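Skustby grip fault

The Skustby grip fault was a software failure in the Ukik tabletop arm, a small jointed robot used for sorting and picking up light objects. It came to notice one November, when arms running the Hedegaard control program began closing their fingers a moment too early and pushing things over instead of lifting them. It takes its name from the test site at Skustby, where it was first written up with any care. 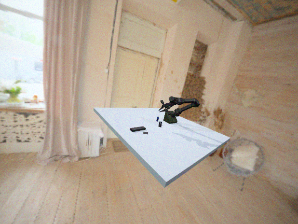 The fault began with the way the program judged height. After 198 cycles without a restart, a rounding error had grown large enough to put the gripper 8 millimeters off, and from then on every reach made matters a little worse. Flat pieces lying on the table gave little trouble, but a small upright cylinder, like the blue one standing near the spread fingers, could be tipped by the lightest touch – and once it rolled, the arm would go on patiently reaching for the place where it had been. Testers at Skustby worked through 2,446 simulated cycles before they could bring the error about whenever they wished.

Bisteck, which looked after the control program, sent out 2 corrections. The first simply restarted the height count every hour, which helped the slower arms but did very little for the busy ones. The second replaced the rounding step altogether and added a stop whenever the fingers closed on nothing – a plain safety measure that many owners had been asking for all along.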